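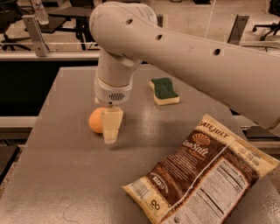
## 3.2 Surface Preparation and Wear Scoring

Wear was scored on painted desk panels in shared study rooms at two sites, Cabrera and Idport. Panels were cleaned with a damp cotton cloth at 7:00 a.m. and left uncovered until scoring began. No polish or solvent was used at either site. A total of 102 panels entered the study in September; 11 were withdrawn when the Idport annex closed for rewiring, leaving 91 for analysis.

Each panel was divided into a grid of equal cells and scored under diffuse overhead light. Raters assigned every cell a value from 0 (no mark detectable at arm's length) to 9 (coating broken). Smudges that could be removed with a dry cloth were excluded from the score and logged separately. Scuffs were counted as wear whether or not they could be felt with a fingertip. Figure 4 shows a gray surface with a mottled, speckled texture and faint scuff marks. 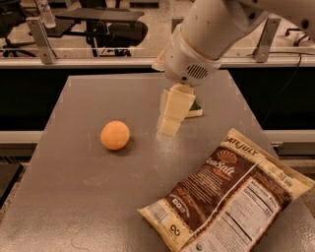 **Figure 4.** Matte gray tabletop with faint scuff marks and smudges.

Speckled finishes posed a problem for the scale. On plain panels the two raters (A. Echeverri and S. Dönmez) rarely differed by more than one point, but on speckled panels the lower values were hard to separate, and scores of 1 and 2 were merged before fitting. The merged scale was used for both finishes so that the site comparison would not depend on coating type.

Occupancy was taken from the Gadance booking log. Rooms with more than 4000 booked hours were placed in the high-use group. The log records bookings and gives no measure of actual presence, so group membership should be read as an upper bound on use.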